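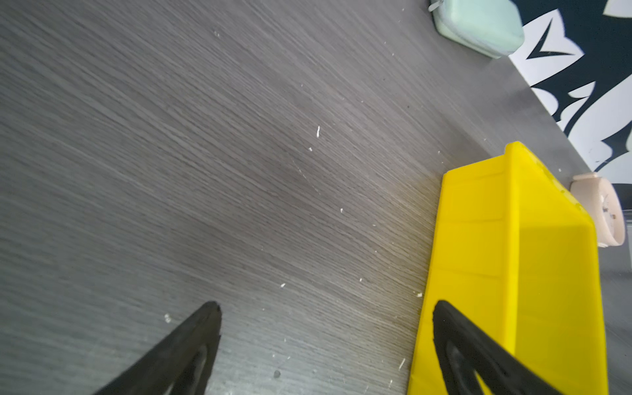
Pendero Concert Society – Minutes of the General Meeting

Held Aug 27, 2020, by video link. Meeting opened 7:04 pm. A quorum was present.

1. Apologies
Two apologies were received and accepted.

2. Minutes of the July meeting
Accepted with one correction. Item 6 should read "the Mahmoudi bequest", and the word "loan" is to be struck out.

3. Matters arising
The hall at Storker has confirmed in writing that the hire deposit for the cancelled autumn recitals will be held as a credit until the end of next year. The Society had asked for a refund. It was agreed to accept the credit and not pursue the matter further.

The missing box of programs from the 1970s has been found in the piano store. It holds most of the Sunday afternoon series but nothing from the first season.

4. Accounts
The balance of the general account stood at $3,834. The piano fund stood at $2,879. No ticket income was received in the period. Two members asked why the insurance premium had not been reduced while no concerts were being held. The insurer has been asked and has not replied. To be followed up before the next meeting.

Accounts received. Carried.
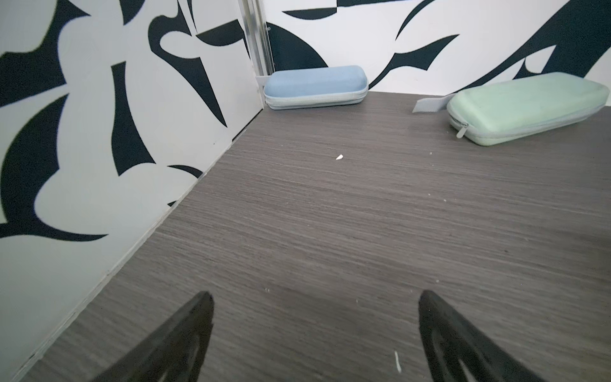 Minute Secretary, Pendero Concert Society

5. The Skakberg piano
The technician's report was circulated before the meeting. The soundboard is in good order. The hammers in the top two octaves are worn and should be replaced, and the pins in the bass are holding but will need attention within a few years. The technician recommends doing the hammers now while the instrument is not in use.

There was a long discussion. One view was that the whole job should be done at once, as the piano would otherwise have to be moved twice. The other was that the fund should not be run down in a year with no income. A member who plays the instrument regularly said the treble had become harsh and visiting soloists had remarked on it.

Motion: That the hammers be replaced this year, the cost to be met from the piano fund, and that the bass pins be looked at again when concerts resume. Moved and seconded. Carried, one against.

6. Recorded recitals
A proposal was put to record short solo recitals in the empty hall and make them available to subscribers. Each would run 20 minutes. The performers would be paid the usual fee.

Points raised: whether the licence covers online performance of works still in copyright; sound quality, given the noise from the ventilation; and whether older subscribers would be able to watch. It was suggested that discs could be posted on request.

Agreed to try one recital of light piano favourites, with the program drawn from pieces out of copyright – film themes to be left for later. The licence question is to be settled first.

7. Subscriptions
The Society has 26 subscribers who paid in full for the cancelled season. Each is to be offered a refund or a credit toward next season. The letter was read out and approved with the second paragraph shortened.

8. Correspondence
In: a letter of thanks from the family of a late patron; a brochure from a touring string quartet.
Out: letter to the Storker hall about the deposit; letter to the insurer.

9. Other business
The piano cover has a torn seam. To be mended locally.

It was asked whether the memorial concert could still go ahead in some form. Held over.

Meeting closed 8:51 pm. Next meeting by video link, date to be advised by email.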